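Workshop notebook, Homthorpe
April 2018
Handling rules for the hand-held grippers, second go

I promised Anayeli Rosales that I would write these up properly before the next people start, and I have put it off long enough, so apologies if it rambles a bit. The old sheet was two sides long and I suspect most of us read the first side once. I would like this one to be something you can keep in your head while you are holding the tool, and where I am not sure of a rule I have said so.

Start with the pads. Wipe them with a barely damp cloth at the start of a session and let them dry in the air. Please don't use the Gateck cleaner on them, however handy the bottle is. It is lovely on the benches but it leaves a film, and I spent a whole afternoon in September blaming my own wrist for slips that were nothing of the kind. If a pad looks nicked at the tip, hang the tool on the red hook and take another one. Don't turn the pad round to get a bit more life out of it (I know, I have done it too).

Close slowly. I can't say this warmly enough! The temptation after an hour is to snap shut on everything, and a quick close tells us very little about how the thing ought to be held. Come up to the object, pause, close until it is held, and stop squeezing there. With soft packages keep the pads clear of the zip if you can, and hold lower down than feels natural.

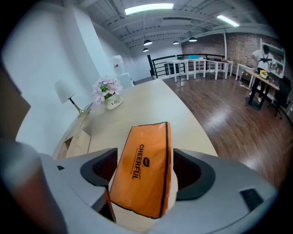
The other half of good practice is the room itself, and I was slower to learn this part. Before you pick anything up, walk the way you mean to go. Look for cables on the floor, chairs left out, and anybody working at a desk who may step back without looking round. Say "coming past" out loud. It feels silly the first few times and then it doesn't. If you need to go near the railing, keep the tool on the room side of your body and never reach over the top with something in the grip.

Lamps and vases stay where they are during a run. If one is in your way, finish, put the object down, move it, and begin a new run with a line in the log. Anayeli and I disagreed about this for a while, as she would have allowed a small nudge, but the log is a misery to untangle afterwards and she has come round, or at least she has stopped arguing with me over tea.

On the log: run number, your initials, what you held, and any drop. Drops are to be written down every time, including the ones that were plainly your own clumsiness. We stand at run 1,946 and 43 of those have no object written against them, which is a pity, as I can't do much with them now.

Still to settle: whether we follow the Oberholzer way of resting (tool down after every 2 runs) or leave it to each person. My own thumb votes for the first. I also need to ask Brametti for spare pads, part 824, and find out whether the newer ones fit the older bodies. Anayeli is going to try the rules as written with someone who hasn't held the tool before, and I'll add her notes on the facing page.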